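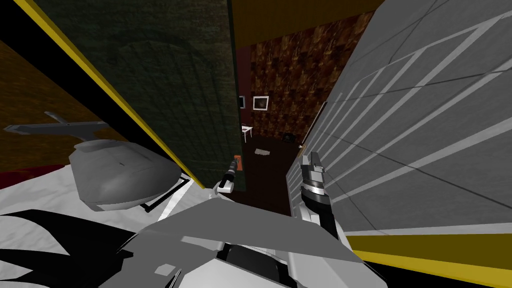

Why I'm learning Finnish at 56

So I signed up for the Finnish class. I've been threatening to do it ever since my first trip to see my friend Tuulikki Räsänen, and last September I finally put my money down and bought the book, the workbook and a pack of 1000 flash cards that I now find in every coat pocket I own.

Let me tell you about the cases. Fifteen of them! In English I say "in the house" and move on with my life, but in Finnish the "in" gets glued onto the back of the house, and then the house itself may change a letter or two in the middle to be polite about it. I wrote the whole list on the inside of a kitchen cabinet door so I see it whenever I reach for the coffee. Some of it is sinking in. I can be inside things and on top of things pretty well now. Coming out of things is still shaky.

Our teacher is Ebuka Omoregie, who lived in Turku for years and has the patience of a saint. Class runs 90 minutes and he spends the first 40 only talking, no books open, and if you slip into English he just waits and smiles at you until you find another way. I hated it for a month. Now it's my favorite part (the workbook is a slog, sorry Ebuka).

The thing I didn't expect to love is the double letters. Tuuli is wind and tuli is fire, and you really do have to hold that first one longer or you've told everyone there's a nice warm fire coming off the lake. I did exactly that on the phone with Tuulikki and she laughed so hard she had to put me down and get a glass of water. Then she made me say both of them ten times.

If you're thinking of starting too, my only advice is to say things out loud from day one, even to the dog. I read silently for weeks and then couldn't order a pretend bun in class. Kids' radio has helped a lot as well, they speak slowly and they repeat everything, and the songs are so catchy I was humming one at the dentist.

Next up is the past tense. I peeked ahead and there's a table that takes up two whole pages, so wish me luck, and if anyone has a trick for remembering it please leave it in the comments!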